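Written rules are the best part of my robot

I have a confession: I love a good checklist. When Lieselotte Fröhlich sent me the handling rules her group uses at Nornberg, I read all 51 of them over one pot of coffee and then went looking for my highlighter. They cover robot arms that work on old computer hardware, the kind of job where one clumsy millimeter can ruin your afternoon, and so many of them are things I had been doing wrong for ages!

My favorite is rule 3, which says the arm never makes first contact with a board at travel speed. You pick a hover height, you stop there, you look, and only then do you go down slowly. I used to write one long smooth move from the parking spot to the board because it looked so elegant (and it did look elegant). Now every approach has a stop in it, and I've grown fond of that little pause.

The second one I copied straight away is about wires. Before any motion program is saved, you trace each loose wire near the work area and write down which side the fingers come in from. If two people can't agree on the side, the program doesn't get saved. Simple, a bit bossy, and I'm all for it.

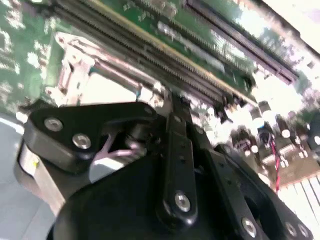
Gripper down at the long black connector, with the red and black wires over on the right.

Then there's the force limit. The Nornberg sheet doesn't give one number for everything, and I think that's smart. You set a limit per part, test it on a scrap board, and put the value in the log next to your initials. My log lives in a fat green Rilen notebook that is already falling apart at the spine. Lieselotte keeps hers in a spreadsheet with 2000 rows and can find anything in it in seconds, so maybe I should take the hint.

Screws get their own page, hooray! Check the ones on the gripper before the first run of the day, put a paint mark across each head, and check the marks again at lunch. I started doing this in June and I now own three colors of paint pen.

The one I still argue with is rule 70. (Yes, there are 51 rules and one of them is number 70. They never renumber after deleting one, so old logs still make sense. I love that too.) It says no changes to a program after 4 p.m. unless a second person reads them. I work alone most evenings, so for now I save my edits as a draft and read them again at breakfast.

Next up is the section on labeling cables, and I need to buy more tape first.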